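Home Explore Notifications Messages Lists Profile More

Mavis Mercado
box flap thread, part 4 (sorry, I know, I'm still on this)
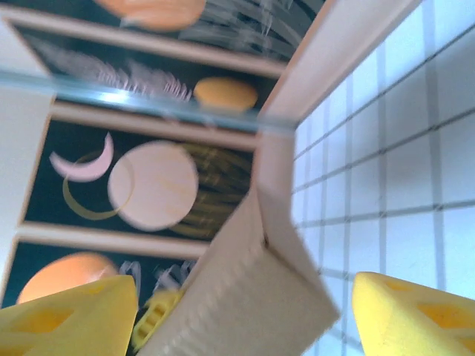 So I finally rewrote the part of the grasp planner that picks the approach angle. The old one sampled 200 poses and grabbed the first that didn't collide. Fine for mugs, terrible for thin cardboard!

New one scores every pose by how well the fingers line up with the fold. Planning went from almost 3000 ms down to 40, mostly from tossing a collision check I was running twice (yes, twice, since May)

Amos Blackwood asked if I tried just closing slower. I did! It helps with the bending but does nothing if you come in crooked

Still stuck on: the wrist camera's depth gets weird near anything clear or shiny, so the flap edge jumps around between updates. Songül says filter it over time, Tarek says mask it out. Trying Songül's way first, it's less code lol

Will push the Bidex branch once I clean up the config names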